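Saving Old Save Files: A Student Project on Moving Game Progress Between Consoles

Project report by Apolline Rolland and Florian Delaunay
Supervisor: Josiane Picard 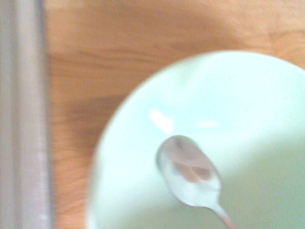
Figure 1. The wooden tabletop, with its light honey-orange colour and faint grain.

1. Background

When a player buys a new console, the games often come along but the progress does not. For our project we studied this question with one small game, Wundoser, which our classmate Baptiste Poulain wrote last year for two generations of hardware. We wanted to know which parts of a save file survive the move, and which parts must be rebuilt.

2. Method

We collected 1,106 save files from players at the Sadbridge games club. Each file was passed through our converter, called Flavico, and then opened in the newer version of the game. We compared the inventory, the map position and the colour settings before and after.

3. Results

Of all the files, 28 could not be opened. In 18 of these, the player's name contained an accented letter, which the old version stored in a different manner. The other ten were saved during a boss fight, and we have not yet understood this behaviour. The map position was correct in every file that opened. The colour settings were lost when the player had chosen a custom theme.

4. Difficulties

Our first converter was very slow. Fabrice Leclerc advised us to read the whole file in memory at once, and this helped a lot. We also spent too many days on the menu, which was not necessary for the tests.

5. Next steps

In September we will correct the accented names and ask the club for more files from boss fights.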